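Tollden Hall kitchen and dining room: common questions
Updated 1/9/23

Who can book the kitchen?
Anyone with a Tollden library card. Groups need one named cardholder who signs for the key.

How much does it cost?
Evening bookings are £4 an hour. Daytime use is free in January — please still book.

How many people can we have?
The dining room and the Sarkar Room share a limit of 900 square feet of floor space, so ask us before you invite a large party.

Is crockery included?
Yes. Plates, bowls and mugs are in the wall cupboards. They don't match. Wash, dry and put back whatever you use.

What if we break something?
Tell the desk when you return the key. We don't charge for the odd plate.

Can we bring hot food in?
Yes, but label it if it contains nuts, milk or egg.

Where do we park?
Use the Odomano Street car park. The gate code is 391 and changes after the end of the month.

Can we leave food in the fridge overnight?
No. Anything left is thrown away at closing.

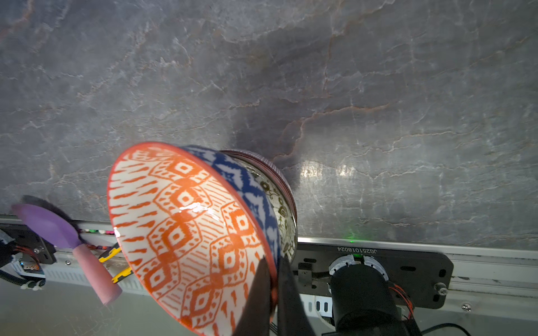

Tollden Hall Bookings Team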